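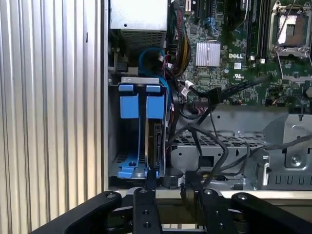

Tustitz Remembrance Walk

The Tustitz Remembrance Walk is a public footpath and memorial on the western edge of Tustitz, a small hill town in the Pendon valley. It runs for 2,663 feet along the old orchard road, from the lower gate of the Dolan schoolhouse up to the lookout at Karer, and it remembers three young hikers from the valley who were lost in a rockslide on the slopes above the town. People come to it for all sorts of reasons, many of them having nothing to do with mourning, and on a mild evening you are as likely to meet grandparents with strollers as visitors who have come to read the stones.

Background

Tustitz and Pendon had shared a school, a bakery and a good many marriages long before the slide, and the loss was felt in both places as a family matter. The three hikers had all been pupils at the Dolan schoolhouse and knew the upper trails well. After the funerals, neighbors began leaving jars of flowers and handwritten notes along the orchard road, which had been closed to cars for years and was by then mostly grass. Children from the lower classes painted small stones and set them along the ditch, and some of these are still there, though the paint has worn down to a blush of color here and there.

The idea of turning the road into a proper walk came from Wanda Wojcik, a retired geography teacher who had taught all three of them. She wrote a long and very affectionate letter to the town newsletter in which she asked that any memorial be "somewhere to go, with a bench at the end of it." The phrase stuck, and older residents still use it for the walk itself – "shall we go up to the bench?" – even though there is now more than one.

Planning and construction

The town first thought of a stone monument in the square, and a drawing of it hung in the library for most of a winter. Families of the hikers were kind about it but plainly preferred the road, where the notes and flowers already were. The town took up Wojcik's proposal the following spring, and Haris Mengal, a landscape designer who had grown up in Pendon, was asked to draw the plans.

Mengal kept the road's old line, including the awkward double bend below the orchard, and he kept the pear trees too, several of which lean well out over the path. The paving is a pale local stone, laid with wide joints so that thyme and other low plants can grow between the slabs. The steepest stretch was regraded to make it manageable for wheelchairs, and that work took longer than all the rest, on account of a spring that kept appearing in a different place each time the ground was dug. In the end it was led into a shallow stone channel beside the path, and the sound of the water has become one of the things visitors mention most fondly.
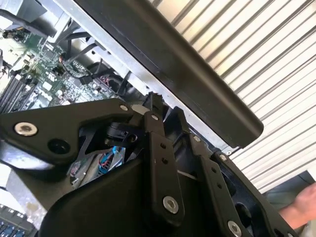 Money for the work came from the town, from households in both communities, and from former residents living abroad. A good deal of it arrived in small amounts with letters attached, and the letters are kept in a set of green binders at the Dolan schoolhouse, where anyone may ask to read them.

Layout

The walk begins at the schoolhouse gate with a low wall carrying the hikers' first names only, as their families wished. From there it passes between the pear trees and comes to the first seating area, a half circle of benches facing south over the valley. A second and larger one lies at Karer, where the path widens into a round terrace. The rim of the terrace is engraved with the names of the villages that can be seen from it in clear weather, the farthest of which is almost nine miles off.

Between the two are short texts set into the paving. They were chosen by the families and include a line from a lullaby, part of a trail diary, and a recipe for plum dumplings that one of the hikers was apparently never allowed to forget having ruined. Visitors who don't know the story tend to stop at the recipe and smile, and the families have said more than once that they are glad of it.

Use and events

An evening walk is held each September, on or near the anniversary of the slide. It starts at dusk without speeches. Lanterns are handed out at the gate, everyone goes up at their own pace, and there is soup at the top. The pupils of the Dolan schoolhouse sing at the terrace, usually two songs, one of them chosen by the youngest class.

The rest of the year the path belongs to daily life. It is the shortest way on foot from the lower town to the Karer bus stop, and schoolchildren use it in both directions. Shoshana Gallagher leads a slow walk for older residents on weekday mornings, with a long pause at the first benches for coffee and conversation. Weddings have been photographed on the terrace, which caused a little worry in the beginning, until the mother of one of the hikers wrote to say that she liked to see it.

In radio

The walk was the subject of a half-hour program on the valley's English-language station, in which the host, Trinity Marchetti, spoke with Wojcik and Mengal while the three of them climbed from the gate to the lookout. The recording is much loved locally, partly for Wojcik's habit of stopping to greet passersby in the middle of a sentence. A follow-up interview with Dwayne Castellanos, who looks after the pear trees, was broadcast on October 7, 2025, and dealt mainly with pruning and with the plan to replant the upper end of the orchard using cuttings from the oldest trees.

See also

Dolan schoolhouse
Karer lookout
Pendon valley footpaths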